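Le réseau de Wutham

Flor Apaza avait gardé de son grand-père l'habitude de se lever avant le jour, et comme il n'y avait plus de chèvres à traire depuis longtemps, elle se faisait un café, s'asseyait près du poêle et lisait les messages arrivés pendant la nuit sur Inga.

Inga, c'était le petit réseau de la vallée, celui que Jhair Bermúdez avait bricolé un hiver à Ustmont, parce qu'il en avait assez (il le disait à qui voulait l'entendre, et même aux autres) de parler à des gens qui n'existaient pas. On n'y entrait que parrainé par trois membres, de vive voix, devant une tasse de quelque chose de chaud. Ils étaient 763 au dernier printemps, de Wutham jusqu'à Revesness, et l'on s'y échangeait des semis, des nouvelles des malades, des disputes interminables sur l'heure du car.

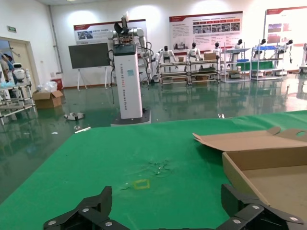 Ce matin-là, un message attendait Flor, signé d'un nom qu'elle ne connaissait pas. Une certaine Inès demandait si quelqu'un se souvenait de la chanson que l'on chantait autrefois au lavoir de Wutham, celle où il est question d'une meunière et de ses 200 moutons. Flor posa sa tasse. Elle la connaissait, bien sûr, elle en avait même oublié deux couplets avec l'âge, et voilà que l'inconnue les donnait tout entiers, sans une faute !

Elle appela Jhair, qui dormait encore.

– Qui l'a parrainée, cette Inès ?

Il y eut un long bruit de draps, puis de clavier.

– Toi, Flor. En avril. Avec ta cousine et le facteur.

Elle voulut protester, et puis la mémoire lui revint doucement : la grande jeune femme au manteau trempé, descendue du car de Revesness, qui avait bu deux bols de soupe dans cette même cuisine et qui cherchait la maison de sa grand-mère. Elles avaient parlé jusqu'au soir, et Flor n'avait retenu que le prénom de la grand-mère.

– Tu veux que je vérifie quelque chose ? demanda Jhair.

– Non, non, rendors-toi, mon grand.

Elle remit une bûche, chercha ses lunettes, qu'elle avait sur le nez, et se mit à taper avec un seul doigt le premier couplet.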